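Robot Handling in Shared and Domestic Spaces
Course handout, Unit 3: Good practice for hand-held grippers

This unit sets out the rules which students are expected to follow when working with hand-held grippers outside the laboratory. It should be read together with the Talness house rules.

3.1 Before work begins
The operator must check that finger pads are firmly seated and that every pivot screw is tight. A tool with a loose pad is to be withdrawn and entered in the log under code 445.

3.2 Setting out
Objects should be placed within easy reach on a stable surface. Where the surface is soft, such as a bed or sofa, a tray with raised sides is recommended for anything that may roll. Items of food used in an exercise must not be eaten afterwards.

3.3 Gripping
Fingers are to be closed slowly and only as far as is needed to hold the object. Soft fruit should be lifted a short distance and set down again, never dropped. Where two grippers share one tray, only one may cross the middle at a time, unless the exercise sheet states otherwise.

3.4 Records
Each session is recorded on Form 39. Bruised or split items are to be noted by type. Forms are handed in at Room 516 by noon on Monday.

Students who are unsure whether a room is suitable should consult the unit leader in advance.

Fruit handling with a green tray on a bed:
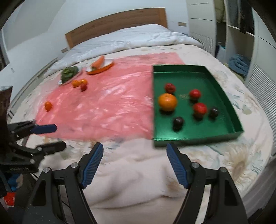
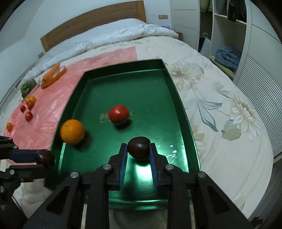
Prepared by Pallavi Bhatt
Zuncombe Short Courses, Robotics and Automation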